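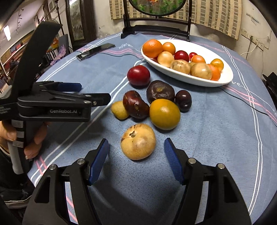
Figure 3. Produce on a round table, part of it in a white oval dish and part set directly on a patterned blue cloth.

4.2 Does color tell us what is ripe?

Household guides commonly advise people to sort fruit by color before deciding what to eat first. We doubt that the advice survives contact with a mixed table. The pieces on the cloth in Figure 3 run from pale beige through mustard yellow to deep red and a dark purple-brown, and a reader asked to rank them by ripeness would have to decide first whether they are comparable at all. A beige fruit with a tomato-like shape may be underripe, or it may be a pale variety at its best. The wrinkled skin on the darkest of the larger pieces is no easier to read. Wrinkling can mean water loss, but in some lobed varieties the skin is puckered from the start.

Vergara and Imrie, working with the Hiria household diaries, reported that people who sorted by color threw away less food. Their sample was 103 households, and the diaries were filled in by the same people who did the sorting. We asked 18 of those households to repeat the task in July with the labels removed. Agreement between two adults in the same home was poor for yellow and brown pieces and good only for red ones, where most of us would have managed without a guide.

The larger Daza survey (2557 entries, of which 1805 gave a usable color term) does not settle the matter. "Brown" was used for bruises, for stem scars, for streaks near the top of the fruit and for the whole skin. Cisternas has argued that these uses can be separated after the fact from the rest of the entry. We tried this and could not do it reliably — two coders reading the same line often disagreed on whether a mark or a ground color was meant.

A second difficulty is the dish. Sorting studies usually treat a dish as one group and the table as another, as if the person had meant something by the division. Pieces may be left on the cloth for want of space, or set out to be looked at. In the arrangement shown, orange fruit shares the dish with a pale beige-yellow piece and a dark red one, so color alone is a weak account of what belongs with what. Pan and Aravena make the opposite assumption in the Lillatlow study, and we return to their coding scheme in Section 5.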